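Kurska Team Styles Inventory
Workplace assessment for teams, supervisors and new hires

Overview

The Kurska Team Styles Inventory is a questionnaire-based assessment published by Flastside for employers, colleges and public agencies. It describes how a person prefers to communicate, make decisions and respond to pressure at work. Results are given as a written profile and may be used for onboarding, supervisor training and team planning. The inventory is not a test of ability and should not be used as the sole basis for a hiring decision.

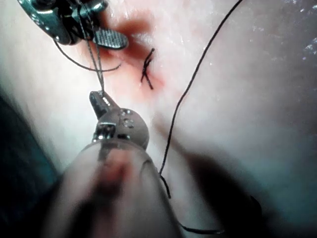

Each participant answers 44 statements and receives a profile covering 16 work preferences. The statements concern ordinary situations, such as a missed deadline, a change of manager or a disagreement in a meeting. Separate report wording is supplied for clinical employers, where close work with two instruments and a strand of suture calls for a different pace of communication than a front desk or billing office. Report wording is selected by the account administrator at the time of purchase and applies to all participants in the group.

What is included

Online access for each participant
Individual profile, delivered as a printable file
Group summary for teams of two or more
Facilitator guide with discussion topics
Access to the Zorar reporting portal for 2 administrators

Norms and review

The current edition was revised in August under the direction of Rüdiger Gerlach. Scores are compared with a reference group of 1,507 working adults. Item wording was reviewed by Doğukan Duman and Lutz Sperling, and a technical summary is available to account holders on written request.
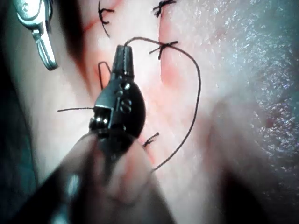
Needle driver beside an incision closed with four knotted sutures.

Facilitator certification

Organizations that wish to interpret results internally must have at least one certified facilitator. The certification course is taught by Dimas Pattinasarany at the Ojeda training center and is also offered online. Participants complete the inventory themselves before the course begins. Certification applies to the individual and may not be transferred to another employee.

Ordering

Orders are accepted from registered organizations only. Access codes are sent to the administrator named on the order form and remain valid until used. Unused codes may be reassigned within the same organization. Volume pricing is available on request. Questions about licensing, translated editions or accessibility should be directed to Ottmar Rothe, Client Services, Flastside.

Related products

Kurska Supervisor Supplement
Kurska Facilitator Guide, additional copies
Zorar Portal, additional administrator access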